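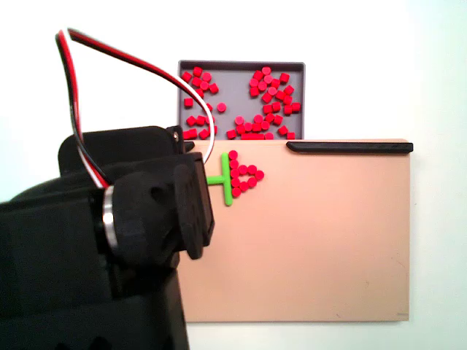

Tiltumano Manipulation Software Project
Progress report for the second reporting period
Submitted Jan 29, 2022

1. Purpose of this report

This report sets out the work completed on the Tiltumano control and planning software since the August report, the results obtained, and the work proposed for the remaining term of the grant. Expenditure is reported separately in the financial return.

2. Summary of progress

The project remains on schedule for two of its three software deliverables. The motion planner (Forklow) and the logging tool (Kolance) have both reached the state described in the work plan. The perception module (Bozsik) is behind, for the reasons given in section 4.

3. Motion planning and control

Forklow now plans each pick and each placement as a single request. In the earlier version the approach, the grasp and the retreat were planned separately, and small differences between the three caused the arm to pause above the tray. The combined request has removed most of these pauses.

The behaviour of the planner near finished work has also changed. When small red pegs are set close together, the fingertips must come down beside pegs already in position. The planner now keeps a record of every placed peg and chooses an approach from the open side of the group where there is one. Where no open side exists, it reports a failure and waits for the operator.

The bench test for this period consisted of 200 placements with the new planner. The agreed target was a success rate of 70 per cent without operator help, and this target was met. Most of the failures occurred when the peg had tilted in the grip before release. A check on grip force has been written to address this -- it has not yet been tested on the arm.

4. Perception

Bozsik locates individual pegs in the supply tray and estimates whether each is standing or lying on its side. Performance is good for pegs that stand apart. It is poor in dense clusters, where two neighbouring pegs are often reported as one. The labelled set has been increased to 700 images, with most of the new material taken from crowded trays. Retraining has started but was not complete at the time of writing.

A second fault was found in the calibration step. The offset between camera and gripper was being read once at start-up and was not refreshed after the arm was re-homed. This has been corrected, and the earlier results affected by it have been withdrawn from the project record.

5. Logging and tooling

Kolance records joint positions, planner requests and camera images against a common clock. Any run can now be replayed in the simulator from its log. The team has used this to trace faults that could not be repeated on the bench. Written instructions for the tool are in draft.

6. Risks

The main risk is further delay to Bozsik. If retraining does not improve results in dense clusters, the team will propose a routine in which the gripper spreads the pegs before picking. This would lengthen each cycle and would require a change to the work plan.

7. Work for the next period

-- Complete retraining of Bozsik and report results on a separate set of 100 crowded-tray images.
-- Test the grip force check on the arm.
-- Repeat the placement test with both changes in use.
-- Release the Kolance instructions to partner sites.

No change to the approved budget is requested. Approval is sought to move the perception deliverable to the end of the next reporting period.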